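How to wax resist a bisque-fired bowl

Oct 24, 2023
By Merja Pitkänen

Wax resist is a way of keeping glaze off part of a pot. You brush wax on to the bare clay, let it dry, then dip the pot. The glaze runs off the wax and stays everywhere else. In the kiln the wax burns away and leaves the clay showing.

I use it for foot rings on nearly everything, and for simple brushed patterns on bowls. These notes are for a small stoneware bowl, already bisque fired, with a single dipped glaze.

What you need

A bisque-fired bowl
Water-based wax emulsion
Two soft brushes that you keep only for wax
A saucer or jar lid
Washing-up liquid
A damp sponge
A soft pencil
A bucket of glaze, sieved and stirred
Glazing tongs, if you use them

Any water-based emulsion from a pottery supplier will do. Mine is the one Lindley sells in the tall bottle. It is thicker than I like, so I let it down with a little water in the saucer. If yours already runs easily off the brush, leave it alone.

Preparing the bowl

Wipe the bowl inside and out with a damp sponge. Dust from the shelf will stop both wax and glaze from sticking. Leave it to dry for 15 minutes, longer if you were heavy with the water. Wax goes on badly over a wet patch and tends to lift when you dip.

Draw your pattern in pencil. The lines burn out in the firing, so there is no need to rub out mistakes. Keep the shapes bold the first time. Leaves, bands and large dots all work well. Fine lettering does not, as the glaze creeps over the edges.

Before the brush goes anywhere near the wax, wet it and work a drop of washing-up liquid into the bristles. Squeeze out the extra but don't rinse. It makes the brush much easier to clean later.

Putting on the wax

Start with the foot ring. Put the bowl upside down on the wheel or a banding wheel, centre it, and hold the loaded brush still while the bowl turns slowly. Wax the foot ring and a narrow strip up the outside of it. Glaze moves as it melts, and that strip keeps it off the kiln shelf.
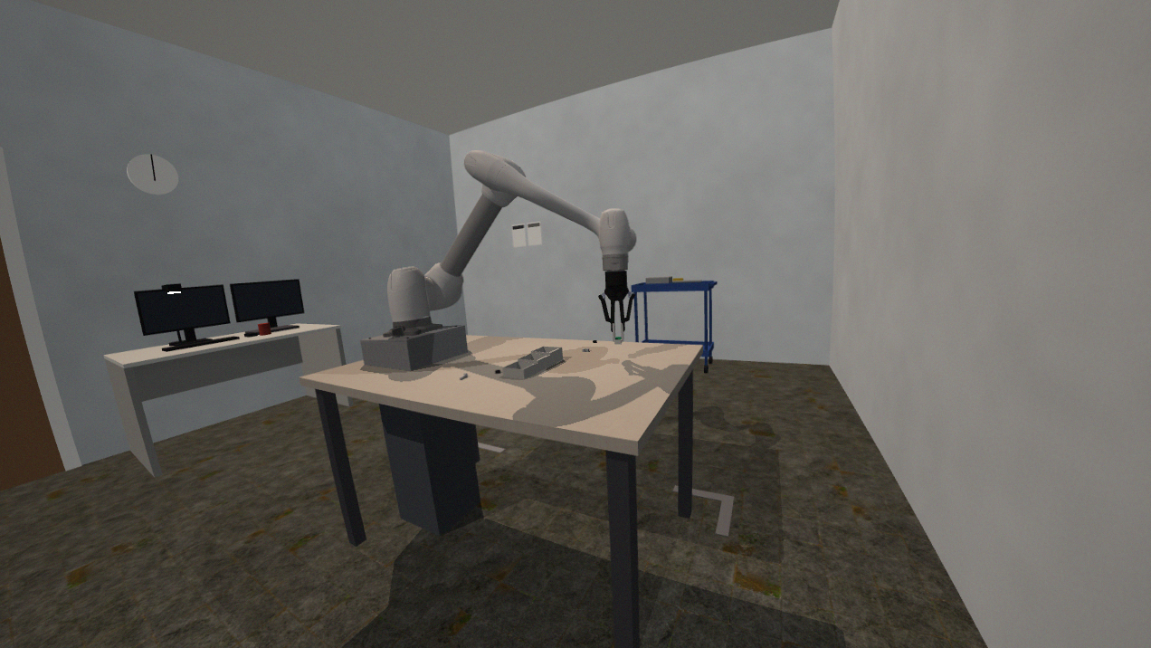
Turn the bowl the right way up for the pattern. Load the brush, touch it once against the side of the saucer, and lay each stroke down in one go. Going back over a half-dry stroke drags it. Clear wax is hard to see on pale clay, so put a drop of food colouring in the saucer if you keep losing your place.

If wax drips where you don't want it, you can't wipe it off. Sanding sometimes gets rid of a small spot. For anything bigger, put the bowl through the bisque again, or change the pattern to include the drip. Pirjo Pelkonen, who taught me this at the Oksanen studio, had a whole shelf of bowls with extra leaves on them.

Let the wax dry for at least 40 minutes. Overnight is better in December, when my workshop barely warms up at all.

Dipping

Stir the glaze again, right to the bottom of the bucket. Hold the bowl with tongs or by the foot, lower it in at an angle so that no air is trapped inside, and count to 2. Lift it out, tip it to empty, and give it one gentle shake.

Small beads of glaze will sit on top of the waxed areas. Dab them off with the corner of a damp sponge before they dry. Any you leave will melt and stick as little glassy spots. Some people like those.

Check the foot last and wipe it even if it looks clean.

Firing

Fire to the usual temperature for your glaze. The wax gives off fumes as it burns, so run the extractor or open a window, and stay out of the room for the early part of the firing. I set my kiln to climb at 60 degrees an hour at the start and leave the top vent open until the smell has gone.

Cleaning up

Wash the brushes straight away in warm soapy water. Once the wax has set in the bristles they are finished. Tip leftover wax from the saucer into a separate jar and keep it out of the main bottle, especially if you coloured it.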